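I have a confession to make. I am a curtain person now. I never meant to be, but last October I moved into a ground floor apartment with a bedroom window that faces a parking lot, and the parking lot has a light that comes on at dusk and stays on until morning. It is the color of orange soda and it lands right on my pillow.

For the first couple of weeks I slept with a T-shirt over my face. Then I tried a sleep mask, which I kept finding under the bed. Then I got serious and started reading about blackout curtains, and let me tell you, people have opinions! There is a whole review thread where two strangers argue for pages about whether a curtain should touch the floor.

My first pair was the Stener, in a color called oatmeal. Beautiful, soft, a joy to look at, and about as good at blocking light as a slice of bread. I could read by it. I sent them back (well, I sent one back, and then found the other one in the closet and had to go to the post office again).

Next I bought plain black fabric off the roll at a little shop called Kirkitz, because the woman at the counter told me that anything sold as a curtain costs double. I came home with enough to cover a 56 inch window plus some extra on each side. My plan was two panels that would meet in the middle. I cannot sew, so I used iron-on hem tape, and I burned one finger and one corner of the ironing board cover.

If you are thinking about doing this too, please learn from me on the overlap. Two panels that just meet will not stay met. They creep apart, a bit at a time, and you end up with a thin bright line right down the middle, which at 4 in the morning feels like someone pointing a flashlight at you.

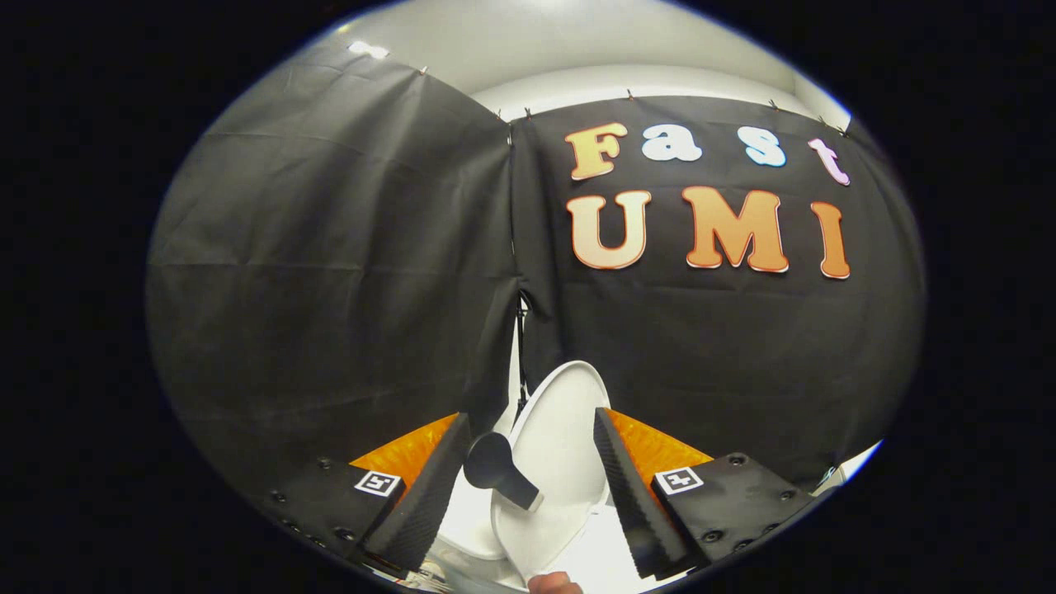 Two dark panels and the little gap between them. My old enemy.

So I called my friend Han-gyeol Seo, who used to hang drapes for hotels and has forgotten more about fabric than I will ever know. Han-gyeol said three things. Overlap the panels by a full hand. Put weights in the bottom hem. And stop buying the cheap rod, because it sags in the center and pulls everything open. I had, of course, bought the cheap rod.

The new rod is a Sika and it is a beast. It came with four brackets and screws that could hold up a bridge, and I was so scared of hitting a pipe that I knocked on the wall for half an hour first, like I was waiting for someone to let me in. For weights I used old washers from the junk drawer, taped inside the hem. They clink when I open the curtains in the morning, and I have decided I like it.

Wrinkles were the other thing. Dark cotton shows every single fold from the store, and ironing a panel that size is like trying to iron a lake. What worked for me was hanging it up a little damp after a wash and leaving it alone overnight. It still has a few creases, and I can live with those.

I am sleeping so much better! The only trouble now is that I have no idea what time it is when I wake up, so I am shopping for one of those alarm clocks that slowly lights up like a sunrise. Yes, I hear myself. If you have one you love, leave me a comment.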